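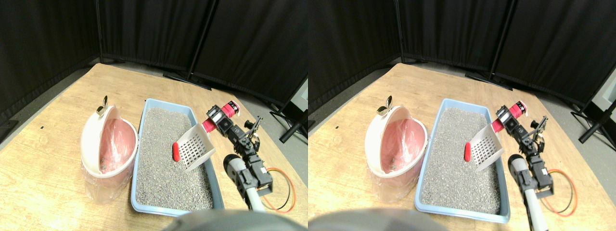 Enquanto alguém precisar ficar do lado com a mão no botão de parada, a tarefa continua sendo da pessoa, escreveu um leitor da versão preliminar deste trabalho. A objeção é justa e a seção foi reorganizada em função dela. O que se reporta agora como tarefa concluída é só o que terminou sem mão humana, do começo ao fim.

Figura 2. Tarefa da caixa de areia, vistas esquerda e direita. Pá branca vazada na garra, objeto cilíndrico vermelho sobre a areia cinza, lixeira rosa de tampa aberta ao lado da caixa.

Categoria: Automação e serviços > Artigos técnicos

4.2 Limpeza da caixa de areia

Escolha da tarefa. Doméstica, diária, chata, e com material granular no meio. As tarefas de pegar e largar da seção anterior (copo, pano dobrado, embalagem rígida) já não separam bem um sistema do outro. Areia separa. A pá entra, o material cede, a força de resistência muda no caminho e o objeto que se quer recolher anda junto. Uma pessoa corrige isso com o punho sem pensar. O controlador da Drondside corrige com atraso, quando corrige.

O procedimento é curto. O braço parte já com a pá presa na garra, aproxima da caixa, enfia a lâmina por baixo do objeto-alvo, levanta, sacode para a areia escorrer pelas ranhuras e despeja na lixeira, que fica encostada, ou quase, na caixa (Figura 2). Caixa cheia quase até a borda, de propósito: é como muita gente usa, e é o pior caso para a lâmina, que tem pouca parede contra a qual empurrar. O alvo é um cilindro pequeno de pontas arredondadas. Vermelho para facilitar a segmentação — admitimos que isso ajuda o sistema, e voltamos ao ponto na seção 6. Tampa da lixeira aberta desde o início. Abrir a tampa ficou fora do protocolo.

Foram 146 tentativas válidas, 56 concluídas. Concluída quer dizer: alvo dentro da lixeira, pá ainda na garra, nenhuma intervenção. Areia derramada na mesa não anula a tentativa, mas é anotada. Duas configurações de controle, a de fábrica e a nossa, com ajuste de rigidez no punho. A comparação entre elas está na Tabela 3 e não repetimos os valores.

Onde falha. Primeiro a entrada da lâmina. Ângulo raso demais e a pá empurra o cilindro pela superfície até a parede da caixa; ângulo fechado demais e ela crava, o braço acusa sobrecarga e para. O intervalo útil é estreito e depende de quanto a areia foi mexida na tentativa anterior, coisa que o modelo não enxerga. Alisar a superfície entre tentativas melhora o resultado, e foi o que fizemos em outubro nos ensaios-piloto, depois abandonado. Em casa ninguém alisa antes.

Segundo, a sacudida. Movimento simples, aprendido por demonstração, e mesmo assim o trecho mais lento. O sistema não sabe quando a areia acabou de escorrer e sacode por tempo fixo. Às vezes o cilindro rola pra fora. Tentamos usar a corrente dos servos como estimativa de peso; o ruído é da mesma ordem que a diferença que interessa. Um sensor de força no punho resolveria parte disso, a um custo que o equipamento doméstico não comporta hoje.

Terceiro, o despejo. Aqui esperávamos pouco problema e houve bastante. O saco plástico dentro da lixeira forma dobras, a borda percebida muda de lugar de uma sessão para outra, e o planejador toma o plástico como obstáculo. Resultado: a pá para antes, inclina cedo, o alvo cai entre a caixa e a lixeira. Com a tolerância de colisão relaxada o problema diminui e aparece outro, a pá enrosca no saco.

Comparação com chão de fábrica. A Fernandes, que cedeu o posto de peneiramento usado na seção 5, faz algo parecido com grânulo industrial e trata o caso como resolvido. É resolvido porque lá tudo é fixo — altura do material, recipiente, posição da ferramenta. A mesma política, levada da bancada doméstica para o posto da Fernandes, funcionou sem retreino. O caminho inverso não. Isso nos parece o resultado mais útil do artigo, ainda que fosse de se esperar: a dificuldade está menos no gesto do que na desordem em volta dele. O conjunto Poltov, treinado só com dados de linha de montagem, nem chegou a enfiar a lâmina no lugar certo com regularidade suficente para entrar na tabela.

Tempo. Um adulto faz a tarefa em poucos segundos e conversando. Nosso melhor ciclo é bem mais longo, e o operador precisa recolocar a caixa, repor o alvo, varrer a mesa. O preparo não entra na contagem de ciclo em quase nenhum trabalho da área e deveria entrar; nos registros da Stoka ele chega a dominar a sessão. Aqui foi cronometrado à parte (Apêndice B).

Respondendo então ao leitor: para esta tarefa, nesta bancada, a supervisão ainda é necesária. Nas sessões seguintes o alvo passa a ter a cor da areia e a tampa começa fechada, com as mesmas duas configurações de controle.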